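Beltevine Tabletop Sorting Kit, review by Rónán Corrigan

Posted November 1, 2021

I've had the Beltevine kit on my bench since June, and I keep getting the same question from people at Riststead: is it worth having if you already own an arm? So, what you get in the package is a pair of padded fingers, a little wrist camera with its bracket, the Lò software license and a 53-page setup booklet (which is better than most I've read, bar the chapter on networking). You bring the arm. Mine bolted on with 4 screws and I was moving things around the same afternoon!

I paid $976 from Grerside, shipping included. You can find cheaper fingers, sure, but then you're writing your own grip routines, and I've done that, and I don't want to do it again. The kit's software lets you jog the arm to a spot, save it, name it, and string the saved spots together. My kids could do it. One of them has.

Wrist camera for the first three, and the whole table in the last one.
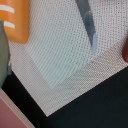
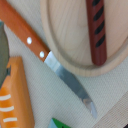
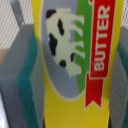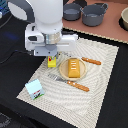
Grip force is where I'd spend your first evening with the kit. The default setting is 55 percent, and for solid wooden stuff that's fine, but I drop it a good bit for anything with thin walls. Light boxes are my usual test, things like the yellow butter package between the fingers, standing upright with a pad against each side. You want the pads flat on the sides before you close up, so line up the wrist first and squeeze second. The slider for this is buried two menus down under "Tool," and I do wish they'd put it on the main screen. I change it all the time.

The camera is decent, a bit soft close up. I mostly use it for checking my approach before I let the arm go down, and for that it's plenty. If you need to read small print off a label you'll want a second camera somewhere off to the side, and the software will take one (any plain USB model worked for me, though the cheapest one I tried kept dropping out until I swapped the cable).

Flat things are still a pain. Cutlery and anything else that lies low on a mat gives the fingers very little to get under, so plan on slow approaches and a lot of saved heights. Beltevine sells a thinner set of fingertips for this. I have them on order and will add a note when they've had some use.

A few odds and ends. The pads pull off for cleaning and go back on with a firm push. The cable clips are flimsy and I've broken two already, so I use hook-and-loop straps now. Support answered me the next morning both times I wrote, and the second time they sent a replacement bracket without any fuss, which I really appreciated.

Would I buy it again? Yes, for a home bench or a small classroom. If you're running long shifts, talk to them about the heavier version first, and ask what the spare pads cost, as they're not listed on the Grerside page.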